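Search this site Search All courses

Filed under: Course Materials > Household & Objects > Handouts

Small Things and Where They Go
Handout for Unit 2: Containers, Surfaces and the Things That Roll

Last time we did shelves, and several of you asked whether a shelf is a container. It is not. A shelf is a surface with ambitions. Please read the first unit again before you write to me about bookends.

This unit is on the small object and its home. By small I mean anything you can close a fist around: keys, dice, thimbles, the one battery that may or may not be dead. The Flovari Museum store lists over 2000 of them under "misc.," and I have seen the drawer labels. The labels also say "misc."

Terms you will need

Holder. Anything with a floor and a wall. A bowl, a mug, a shoe.
Rest. The state of an object that is not going anywhere. Less common than you would think in a house with sloping floors.
Stray. An object at rest outside any holder.
Mouth. The opening of a holder. When you choose a holder, look at the mouth before you look at anything else. People buy vases for their pencils and then spend years fishing.

Shape and rest

A cube stays where you put it. A ball stays where the table puts it. Zotov's old rule was that a round object needs a wall on every side or a dent underneath, and in my kitchen this has held up for lemons, marbles and one very determined radish. A matte surface helps a bit. Polished ones are for people who like crawling under the sofa.
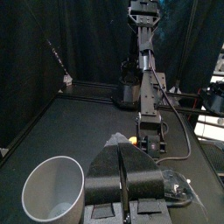
Color does more of the work in tidying than most manuals admit. The Yu workbook spends a whole chapter on sorting by size and gives color half a page, most of it about socks. But a stray gets picked up when it gets noticed, and noticing depends on what is behind it. A small orange ball on a matte black tabletop with dark curtains around it fairly shouts, even with a good part of it hidden. Swap it for a black one and you would find it with your elbow. The light gray cup gets the same advantage from the dark table, and its pale inside has the opposite effect on the small whitish thing lying at the bottom, which you could easily miss on your way to filling the cup with something else. So before you declare a cup empty, tip it toward you and look at the floor of it. I have drunk tea off a shirt button.

Tall or shallow?

The tall holder keeps things in and hides them. The shallow one shows them off and lets them go at the first bump. The Tondano tray, much loved in hallways, is so shallow that I would classify it as a surface, and its owners may take that up with me after class. For a mixed handful, my advice is a cup no deeper than your fingers are long. Deeper than that and you will be turning it upside down every time, so you may as well keep the things in a hat.

For next time

1. Pick two holders at home and list what is in them. Do not tidy first. I can tell.
2. Place one small object on a surface that matches it and one on a surface that doesn't. Leave both overnight. Note which one you reach for in the morning.
3. Read the Yu chapter on size. Skip the socks.

Lists go in the box outside the classroom by noon. The box is a holder. Please use the mouth.

Related handouts
Unit 1: Shelves, Ledges and Other Surfaces
Unit 3: Lids
Unit 4: The Drawer of 100 Things
Reading list (revised August)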